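The gripper budget, part two (in which I buy far too many blue pads)

So the spreadsheet has a third tab now. If you read the last post you'll know I had one tab called "need" and one called "want", and I was very pleased with myself for keeping them apart. The new tab is called "forgot", and it's already longer than the other two!

A quick recap for anyone who's new. I'm putting together a small home kit for recording hand-held gripper work – picking things up, moving them, sorting them, all the dull jobs you'd like a robot to do for you one day. I'm paying for it myself, so every bracket gets argued over (mostly with me, mostly late at night).

I went with a pair of the Dovitz grippers in the end. I'd been leaning towards Lindqvist, and I do still think theirs feel nicer in the hand, but the spare parts decided it. A set of finger pads for the Dovitz is £6. The Lindqvist ones come fixed to the jaw, so when a pad goes you buy the whole jaw, and that's £14 plus postage from wherever they keep them. Pads are the thing I get through. I can't be doing with that.

I did think about getting only one gripper and adding the second in the autumn. Then I tried straightening out a bit of cloth one-handed and ordered the other before lunch.

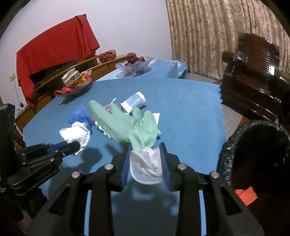

Mesh cloth in one gripper, white tissue in the other, and the green glove still to do.

The nice surprise has been how little I've spent on things to pick up. I'd put £40 in the "need" tab for a proper set of test objects – Flollness do a boxed one with foam shapes and little weighted bottles – and I've taken it straight back out again. Soft household stuff is much harder work and most of us have a drawer full of it. Rubber gloves, carrier bags, a bath sponge, sweet wrappers. Foam cubes are lovely for an afternoon and then you've learned all you're going to learn from a foam cube.

Tablecloths, on the other hand, do belong in the budget. I'd never have guessed. A plain one makes it so much easier to see what you're doing, and if you're going to be at it for weeks you'll want one you don't mind ruining. Mine went under "forgot", along with bin liners, a longer extension lead and a second memory card.

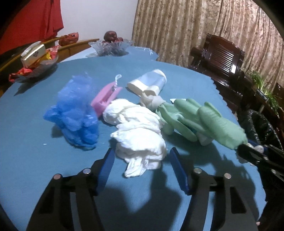 Which brings me to the big question, and the reason I've been putting off this post. Do I buy the stand?

Baselau make a very good one. It clamps to the table edge, it holds both grippers when you're not using them, and it has a tray for the spare screws. It also costs £171, and the whole kit so far, with the two grippers, the pads, the cards and the cables, comes to £372. So I'd be adding nearly half as much again for somewhere to put things down. When I write it out like that it sounds silly. Then my wrists start aching after an hour and it sounds like the most sensible purchase in the world.

For now I've moved it to "want" and given it a yellow cell, meaning ask again in August. I might try making one out of shelf brackets first. I've priced that up too, and even with a new drill bit it's a fraction of the money, though I know what my drilling is like.

If you're planning something similar, my one bit of advice is to do the running costs before you do the big stuff. I spent a fortnight comparing grippers and five minutes on pads, cards and storage, and it's the second lot that keeps turning up on my bank statement. I've started a line for each month so I can see it coming.

Next on the list is storage for all the recordings, and I haven't the faintest idea what I'm doing there. If anyone has a drive they've been happy with for a year or more, do leave a comment – especially if it's a quiet one, as it'll be living next to the telly.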